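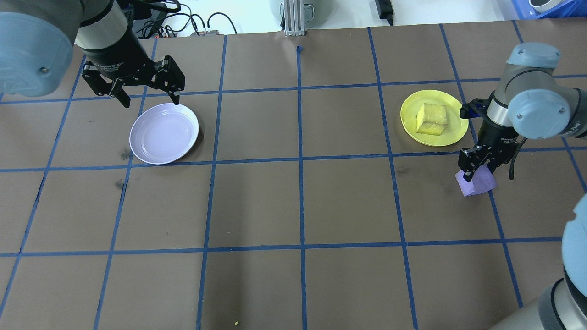 Why do some footpath signs give a time instead of a distance? On hilly ground a mile can take anything from a quarter of an hour to most of a morning, and a walker usually wants to know when they will arrive.

The person who supplied that answer is Lurdes Caldeira, who has spent 15 years deciding how long it takes other people to walk to places. If you have ever stood in the drizzle at Prerkstead and read that the top of Skundenska was two hours and ten minutes away, the two hours were hers. So were the ten minutes, and she would like you to know that she thought about them.

We met at the Inthanon, a tearoom on the Prerkstead road which serves soup in bowls too hot to hold. According to the sign outside, it is 20 minutes from the station. I had taken 35.

"Did you stop?" she asked.

I said I had stopped to look at a view.

"There isn't a view on that stretch," she said. "There's a depot."

Caldeira came to the job sideways. She had been typing up the minutes for the path authority when the man who did the times retired, leaving a notebook and a pair of gaiters. The notebook listed every route in the district and the figure beside each was, as far as she could tell, how long it had taken him in his thirties.

"He was very fit and he didn't eat lunch," she said. "There were people coming down off Skundenska in the dark. They'd done what the sign told them. They'd left at two, because it said they could."

Her first act was to walk everything again. The district has 113 named routes, and she did them at what she calls an ordinary pace, in ordinary weather, with a sandwich. It took three summers. The sandwich time is not included in the figure on the sign, a decision that still brings in letters.

"People feel strongly about it. One gentleman wanted a separate symbol. I said, what would the symbol be? He'd drawn one. It was quite good."

There is a formula, of course. You take the distance, allow so much for each mile, and add more for the climbing. She uses it to check herself, and when the sum and her legs disagree she goes back and walks the thing a second time. The sum is usually wrong about mud. It is hopeless about stiles, and has never heard of cows.

"Skuswood is the best one for this," she said. "Flat as a plate on the map, lovely wide path. The sum says 40 minutes end to end. But you can't do it in 40 minutes, it's all roots, you spend the whole time looking at your feet. I put an hour. Then the running club wrote in to say it was 22."

Did she change it?

"I did not."

The complaints fall into two heaps. The smaller is from people who took longer than the sign said, and these are short and rather apologetic. The larger is from people who were quicker. They run to several pages, often with a printout from a watch, and they want the sign altered. She has yet to hear from anyone who arrived exactly on time, although she assumes they exist and are having a nice life.

I asked whether the signs were still needed now that everyone has a telephone that will do the sum for them. She ate some soup before answering.

"The phone thinks you're a dot," she said. "It thinks the dot goes along at the same speed all day. I've seen it send people straight up the gully behind Skundenska, 50 minutes, very cheerful about it. I wouldn't send a goat up there." She considered this. "I might send a goat."

The district has 1372 fingerposts, and in September she starts going round the northern ones again, as the forestry people have moved a gate. Moving a gate can add four minutes. It doesn't sound like much, but she rounds to the nearest five, so four minutes on the wrong side of the line means a new plate, a new bolt and a conversation with the man who owns the field. The conversation is the slow part – last time it took nearly 15 weeks, and he still refers to it as the trouble.

She is 61 and has noticed that her ordinary pace is not what it was. For the past two years she has taken her niece along on the steep ones and written down both times. They are six minutes apart at the summit and level by the bottom, where the niece's knees let her down.

"So which goes on the sign?" I asked.

"Mine," she said. "She's not on the payroll."

We paid, and she pointed out the way back to the station. It was downhill, she said, and I should allow 20 minutes all the same. I made it in 19 and have decided not to write in.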